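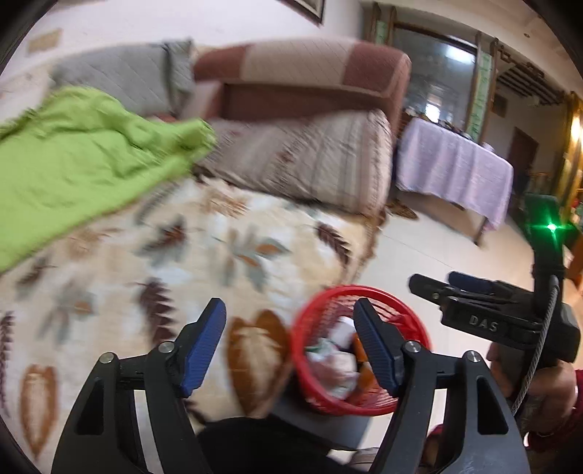

July, a bit after four in the afternoon

I've decided the bed in the front room is the real problem in this apartment. It isn't even my proper bed, it's the one everybody sits on, and because everybody sits on it everybody eats on it, and then the wrappers just sort of stay there. I came in after lunch meaning to lie down for twenty minutes with the fan on and there wasn't a clear patch big enough for me and a pillow. So no nap. Cleaning day instead, hooray!

I love that bedspread, though, I really do. The big brown leaves and the feathery ones hide everything, and that's exactly the trouble - you can lose an orange snack wrapper against an orange leaf for days. Yaowalak says I should have bought the plain one. She was with me in Plisbridge when I picked it out and she made a face then too (she will deny this). I told her plain ones show every drop of tea and she said maybe the tea should stay in the kitchen. Fine. She's probably right, but I'm not moving my tea.

Anyway, I got the little red basket involved, the mesh one, and did the thing where you go bed first, then floor, then table. I always want to start with the table because it's the worst, and then I get interested in some old receipt and the whole afternoon is gone. Bed first. I even wrote myself a list so I'd stick to it, and I'm copying it in here so I can feel good about it later.

What I said I'd do

1. Wrappers and packets off the bed. All of them, even the ones with a bit left in the bottom. The blue one with the cartoon on it was already torn open, so it had no business hanging around.

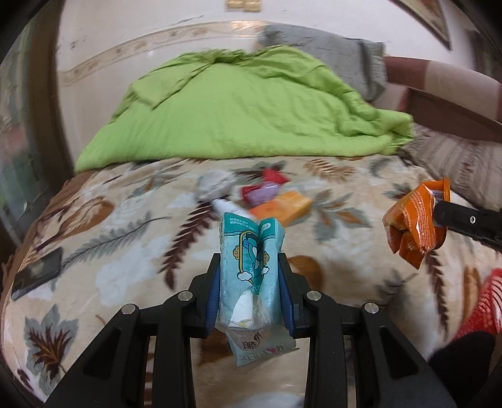

2. Everything that isn't trash goes back where it lives. The little white bottle, the fluffy gray thing, whatever else has washed up in the middle of the bed.

3. Fold the green blanket. Properly, in a square, like my aunt does it.

4. Table.

Number one got done and I was pretty thorough. Number two took forever, since half the things on that bed don't live anywhere, they just move from one flat surface to the next. I had a phone call in the middle of it from the Rokano place about the curtains (still not ready, they want another 2 weeks, and they quoted me 1576 for the lining, which I'm sure is more than last time). I wandered up and down the room while I talked and put things down in silly spots, so I had to go around again afterward.

It's amazing how fast that little basket fills up.

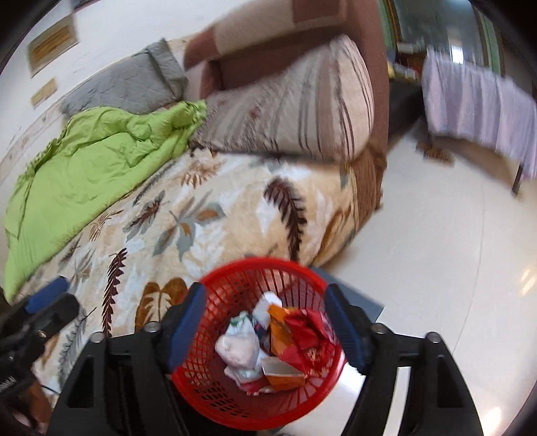 I'd like a bigger one but then I'd only empty it half as often, I know myself. The red is cheerful and I can carry it around with one hand, and it does look nice next to the bedspread. Waweru had a tall one with a lid in the window last time I went by. I'll look again when I'm over there for light bulbs.

The blanket I have not folded. I looked at it for a good while. It's such a loud green and it's so soft, and when it's heaped up it's basically asking you to fall into it, and if I fold it I'll have it unfolded again by bedtime. So that's number three moved to tomorrow, along with number four, along with calling the curtain people back to argue about the lining.

Tea now, on the bed. Then I want to ring Yaowalak and ask what she's bringing for supper.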